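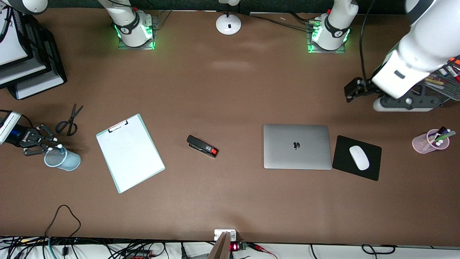 Scissors, pen cup, clipboard and stapler on the big brown table at Barbosa.

Purholm is not a place most people visit on purpose. I went in March for the open day at Barbosa, the office supply wholesaler, whose warehouse is on the old Zotia industrial estate behind the railway station. I order stationery for a small college, so I had a work reason to go, but anyone could turn up and several families had.

Entry was free and parking was £2, coins only. The gates opened at 10am. I got there at twenty past and there was already a queue for the bacon rolls, so I went round the warehouse first.

The warehouse covers 4,000 square metres and is colder than you expect. Visitors follow a yellow line on the floor past the paper, then the filing, then the small desk items. The sheet they handed out said the current catalogue has 3,977 lines. I would have guessed fewer, but then there are a lot of envelopes. Window envelopes alone fill both sides of one aisle. The paper is kept at the far end, away from the loading doors, and a sign asks you not to lean on the pallets.

What I liked best was the picking area. Orders come through on a slip, the picker walks a set route with a trolley, and the heavy things are collected first so they go at the bottom of the box. On a busy day they send out 3,000 boxes. We watched an order for a dental surgery being put together: till rolls, appointment cards, correction tape, a large pack of treasury tags. It took less time than I spend looking for the right page of the catalogue.

After the warehouse there is a corridor with old catalogues in glass cases. The oldest has line drawings of ink stands and a price list for nibs by the gross. Then you come to the rooms at the front, where ordinary desk goods are laid out on tables. This was the part I had come for, as the college is changing its basic desk set and I wanted to see sizes and colours properly.

The big brown table had the sort of things we buy most. At the back left was a stack of black document trays with white sheets in them, each tray stepped out a little from the next so you can see what is in it. I have been against stacking trays for years – people put things in the lowest one and forget them – but the stepped arrangement does make it easier to see the paper. The pen cup was light blue mesh. I prefer mesh to solid plastic, which collects pencil dust at the bottom. The scissors were a plain black pair, and I have no strong view on them.

I spent longest on the clipboard. Ours at the college are brown hardboard and the corners go soft within a year. The board on this table was a pale mint green with rounded corners and a black metal clip, and with a white sheet on it only a narrow border of the colour showed. That is about as much colour as I want on a clipboard. A pale board would also be easier to find on a dark shelf, and we lose a fair number.

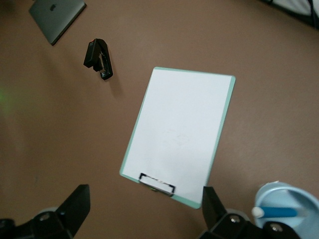
The mint-green clipboard, with the stapler and a laptop further up the table.

The stapler was black with red at one end. A bit of red is useful in a shared office, where black staplers go missing under black folders. We currently use the Drulo half-strip, which is a decent stapler but all grey, and I have found two of ours in the wrong building. I put a black and red one on my list to ask about.

There was a talk at noon on recycled paper. It was well attended and a bit long. The main thing I took from it was that recycled copier paper should be left in its wrapper until it is needed, and should not be stored next to an outside wall, which is exactly where we store ours.

The shop at the end sells ends of lines at reduced prices. I bought box files, a bag of foldback clips and a desk diary for my sister. They take cards there, unlike at the car park. The bacon rolls had sold out by the time I got back to them, but there was soup.

Allow two and a half hours for the whole visit. The route is flat throughout, and there are toilets by reception and again next to the shop. Trains to Purholm run hourly and the walk from the station takes ten minutes if you use the footbridge. Wear a coat for the warehouse.

Recent visits
Zotia estate: the envelope printers
A morning at the Purholm bookbinding fair
Rubber stamps and how they are made
Trade counter or catalogue? What we order and where
Filing cabinets, second-hand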